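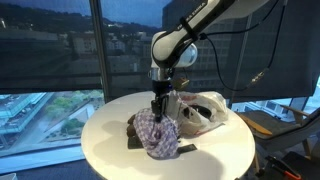
Our arm with its fingers in the purple checked cloth, February.

Long one at the club today, and I'm writing this on the bus with cold hands so it'll be messy. We're still on the cloth task for Ekunbridge! The arm has to pinch a fold, lift, and put the thing down in the other half of the table, and you would not believe how many ways there are to pinch a fold badly. Too high and you get a tiny pleat that slides right out. Too low and the fingers push into the table and everything stops with that sad little click.

Gertraud Zwahlen came up to watch us after lunch (she's judging the junior group, so she's allowed) and asked why we always go in straight down. Good question. I said because it's the easiest to program, and she just nodded and wrote something, which made me sweat. So tomorrow I want to try coming in at a slant, maybe slower on the close too.

We got 7 good lifts before dinner and I had 2 slices of cold pizza to celebrate. The Reltura team is apparently on rigid boxes this year, lucky them. I still like ours better, soft stuff is more fun even when it makes me want to scream. Need to remember: charge laptop, copy the log files off before somebody wipes them, text Mom back.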